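# Two arms, one cup and a very honest lab tour

I have been on plenty of lab visits where the machine on show does its trick, everybody claps and you get a tote bag. Traltosix did something much better. They spent most of their open day on a fault, and I came home with 10 pages of notes and a sore hand!

The company shares a low brick building with a print shop, and the way in is through the loading door. Our host was Ernő Kelemen, who looks after the test stations and talks fast when he gets going (I liked him right away). Coffee first, then safety glasses, then a walk past the parts racks to the station they call Lukumay, where the pouring work is done.

Pouring is a lovely thing to give a robot. You and I do it half asleep, but the bottle gets lighter the whole time, the liquid moves around inside, and the cup is easy to knock over. At Lukumay the two arms share the job. One handles the bottle, the other is there for the cup, and both hands have the same kind of jointed black fingers. Between the runs Ernő let us stand at the line on the floor and ask anything we liked.

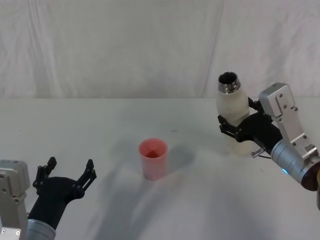
*Traltosix test hall, September*

The fault they wanted to talk about is one they call "the late let-go." It showed up in the spring, during a long stretch of test pours. A run would go fine, the bottle would come back upright, the arm would lower it to set it down, and the fingers would open before the base had reached the table. The gap was tiny, so most times the bottle landed with a click and stayed standing. Then on run 2,322 it landed on its edge, rolled, and took the cup with it. Water went across the table and down toward a power strip that should never have been on the floor in the first place.

Ernő showed us the log from that run on a big screen, and I was glued to it. The arm decides it has reached the table when the push against the hand goes past a set level. With a full bottle that works nicely. With a nearly empty one, the hand was still using the weight it had measured at pickup, so the numbers were off, and a small jerk on the way down looked just like a table. So the fingers opened. Why "late," then? The first person to write it up thought the fingers were slow, gave the fault its name, and the name stuck even after they knew it was wrong. I love that.

There was a second problem hiding behind the first. Their stop system, Plikerum, watches for hard bumps and for people stepping over the line. A bottle rolling gently across a table is neither, so both arms carried on as if all was well, and the free arm kept moving toward a cup that had already gone over. A technician hit the red button. Ernő was very plain about this part: the button was on the far side of the station and she had to walk past the wet floor to get to it.

What they changed:

- The weight is measured again after each pour, before the bottle starts down.
- The hand now needs 2 signs of contact before it lets go, the push and a full stop in the downward motion.
- If the cup moves when no arm is touching it, both arms stop where they are.
- There is a stop button on each side, and the power strip is up on the wall.

The third one gave them the most trouble. For a while the station stopped itself over shadows, and on one bad afternoon it stopped five times before lunch was cleared away. They have since retuned it. During our visit it stopped once, for a cup that a visitor had bumped with his sleeve while leaning in to look, and I thought that was a great demo even if it wasn't planned.

After that we got to try a grip trainer from Brallora, a glove that buzzes when you squeeze too hard. You lower a bottle with your eyes shut and let go when you think it is down. I let go early on three tries in a row. It really is hard to tell! (That's the sore hand, by the way. I squeezed like mad on the fourth.)

I asked Ernő if he worried about showing visitors a failure log. He shrugged and said the other logs were boring. He is still not happy with how the arms start up again after a stop, because someone has to check the table and clear the station by hand, and people in a hurry skip the checking part. They are trying a key switch for that next.

If you go, wear shoes you don't mind getting wet, and ask to see the run where the bottle landed standing up and then fell over a few seconds later. We watched it twice.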